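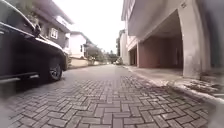

I have now spent 637 dollars on the Presard sidewalk rover, and only 499 of it was the rover. Budget accordingly. The rest went on a second battery, a charger that doesn't hum, and a set of softer wheels, which I'd call optional only if your street is smooth. Mine is herringbone brick from one end to the other, with a raised curb along the building side, and a small rover takes brick personally. On the stock wheels it sounded like a drawer of spoons.

Presard lists a "residential bundle" at 615 with the battery and wheels included. I found this out on day 3 of ownership. Read the whole store page, including the part below the cheerful cartoon.
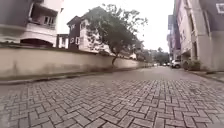 Steering is good, better than the price suggests. It holds a straight line nicely and slows down for parked cars with the caution of a student driver. The app is another matter. It logs me out weekly and calls every route "Route." My neighbor Sânziana Sima, who went halves on the battery, has renamed all of ours twice.

What I'd plan for before ordering: somewhere dry to charge it, spare wheels, and an evening lost to the manual. Curbs are beyond it, so if your errands involve stepping up onto anything, look at the Gashi, and look at your savings too.

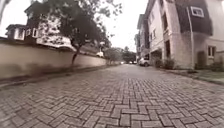
The usual route, wall on the left.

Four stars for the rover, two for the app. Get the bundle.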